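Spatula

A spatula is a hand tool with a broad, flat blade, used to lift, turn, spread or scrape food. The word comes from Latin and is a diminutive of spatha, a flat blade or broad sword. In Australia the turning type is also called an egg flip or egg slide.

Types

Turners have a thin blade, solid or slotted, set at an angle to the handle. Scrapers have a flexible rubber or silicone head and are used to clean out mixing bowls. Palette knives are long and narrow, with a rounded tip, and are used for icing cakes. Fish slices are wider than ordinary turners and usually slotted.

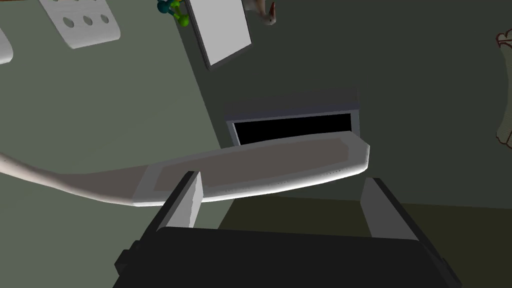

Is a spatula the same thing as a fish slice?
A fish slice is one kind of spatula, made with a wide slotted blade so that oil drains off as the food is lifted.

Materials

Stainless steel blades are thin and stiff and suit barbecue plates and cast iron pans, but they scratch non-stick coatings. Nylon is gentler on coated pans and softens if left against hot metal. Silicone tolerates higher temperatures and does not take on colour from sauces as readily as rubber. Timber spatulas are normally washed by hand and oiled from time to time.

Collections

The Bristoston Museum of Household Goods holds 1,621 kitchen utensils, of which 197 are catalogued as spatulas or turners. More than 40 were made at the Drukard works in Nomberg, which closed its utensil line one February after a fire in the pressing shop. The remainder are mostly unmarked.

See also: Ladle, Palette knife, Tongs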